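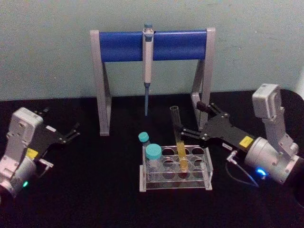

Talks > Verstead Summer Talks > Speaker notes

5 min read

Sat 17 July, by Nadhirah Majimbun

A pinch, a drop, a spoonful: how people measured small things

Start without the slides. Hold up the salt. Ask everyone to take a pinch from the bowl going round and tip it on to the dark card on their chair. Then get them to look at their neighbour's. Wait for the laughing, it always comes!

Say: every one of you has just used a unit of measurement that turns up in recipe after recipe, and look at the difference along a single row. Some of you are three-finger pinchers. I'm a two-finger pincher and my mother thinks my cooking is bland.

Then go straight into the notebooks.

The Hutsuliak notebooks. Seven of them, kept by one family in Grinutska, and between them they hold 2,220 recipes for food, dyes, ointments, ink, boot grease and one very alarming cure for hiccups (read it out if the room is warm, skip if there are small children at the front). Miloslav Urban did the translations and I can't thank him enough. He is in the third row, make him wave.

What I love about them is that hardly anything is weighed. You get "as much as sits on a knife point". You get "a walnut of butter", "a hen's egg of wax", "a thimble, not your aunt's". Read the red dye recipe in full here, slowly. Let people hear how sure of herself the writer is. She knew exactly how much she meant, and so did whoever was standing next to her at the stove.

Pause. Ask: who has a spoon at home that is THE spoon? Take two or three answers. Mine is a bent dessert spoon for rice. If somebody has a good one, stay with it, don't rush on.

Drops. This is my favourite bit so try not to gabble. A drop sounds like a fair sort of measure. But thick syrup makes a different drop from water, and a wide lip makes a fatter drop than a narrow one. So if you swap the bottle you've changed the dose, and the person counting would have no idea. Do the demonstration: water from the milk jug, water from the eye dropper, both on to the tray under the lamp. Ask someone near the front to call out which is bigger. (Dry the tray FIRST. In April I forgot and we had a lake.)

The notebooks know about this too. In book four there is a note beside the ear drops, in a different hand, saying to use the green bottle only. Somebody learned that the hard way, or that's how I like to read it.

Next slide. Keep it short, one minute. Link: from the green bottle to the things people use when a drop is far too much.
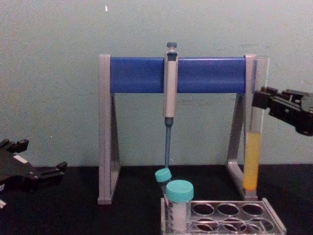

A single-channel micropipette hanging on its stand.

Say: a micropipette measures in microlitres, and there are a thousand of those in one millilitre. A teaspoon is 5 millilitres. So a teaspoon of vanilla is five thousand microlitres, and I slosh that into a cake without even looking. You press the plunger to one stop, let it up gently to draw the liquid in, then press again to send it out. It's still done by thumb! The old cooks would have understood that part perfectly well, I think.

Don't get drawn into lab questions, I don't know enough. Back to kitchens.

Spoons. Pass round the measuring spoons and the two old tablespoons together. Explain that an Australian tablespoon is 20 millilitres and a British one is 15, so if your pavlova from a cousin's recipe goes wrong you may have somebody to blame. Mention heaped, level, rounded, scant. Ask for a show of hands on "rounded". The room usually splits and it gets quite heated, which is lovely.

If there is time, the baking powder story. I doubled it by misreading my own writing and the scones met the shelf above. Four minutes at most, and leave out the bit about the smoke alarm.

Last part: reading an old recipe now. Things to suggest:

- Make it once exactly as you think it's meant, and write down what you used.
- Change a single thing next time.
- Keep the old words alongside your grams. "Walnut of butter" tells you how to handle it, too.
- If there's a person still alive who made it, stand beside them and watch their hands.

Put the ink recipe up while people ask questions. Miloslav has offered to answer anything about the handwriting. Copies of the red dye recipe are on the table by the door, and please could everyone brush their salt into the bucket on the way out.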